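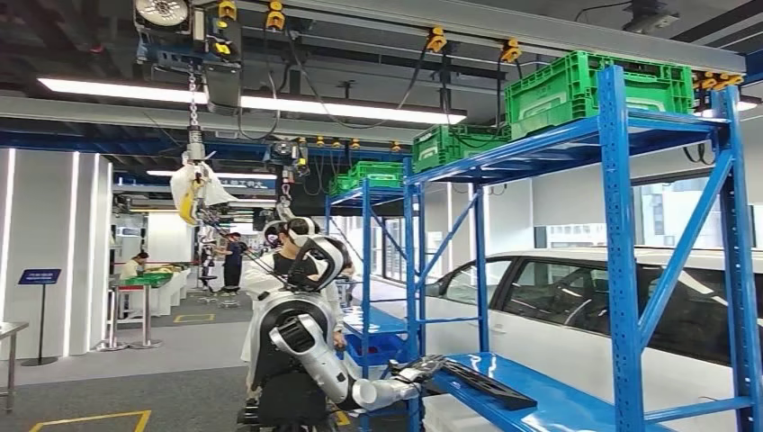
Search notebook Go

Mon 23 December
Posted by: workshop, Lisville bay
Print this entry | E-mail this entry

Last day before the break. Mostly shelving.

Green crates are up on the tops of the blue units now. They were on the floor by the roller door and got kicked every time the hoist was in use. Big one is on the near unit, the others run back from it. Please leave them up there. If you need to get into the big one, use the platform steps and don't stand on the bottom deck.

Checked the Purnow shelving against the sheet. Each deck is good for up to 80 kg spread evenly, less if it's all in the middle. Retightened the bolts on the side bracing. Two on the near unit had backed off a fair bit, same two as in July, so I've put nyloc nuts on them. If they loosen again the upright is probably out of plumb and we should shim it.

Wiped down the bottom decks. The blue finish marks easily, so no more dragging castings across it. There's a roll of rubber matting under the bench if anybody wants to cut some to fit.

Blue tray on the rear unit: for small stuff only. I pulled a handful of Sial brackets out of it and put them back in stock under 374. The odd washers went in the scrap tin.

Hoist: cover stays on the hook when it's parked. Ran the trolley the full length of the beam and back. Cables follow all right but the loop nearest the wall end hangs lower than I'd like, and it'll brush a tall load on the top deck. Haven't moved the clamp yet. Would like a second opinion first. Hour meter reads 2,739.

The gap between the shelves and the parking spot is tight. I'd like to shift both units 5 cm toward the bench when we're back, which means emptying them again. Car doors need the room more than we do.

Lillard order hasn't come. They're shut until the new year, so the extra decks will have to wait. Left the space clear for them.

To do in January: shim (maybe), cable clamp, labels for the crates. The marker on the tape has faded already, so use the paint pen.

Lights and compressor off at the board when I left.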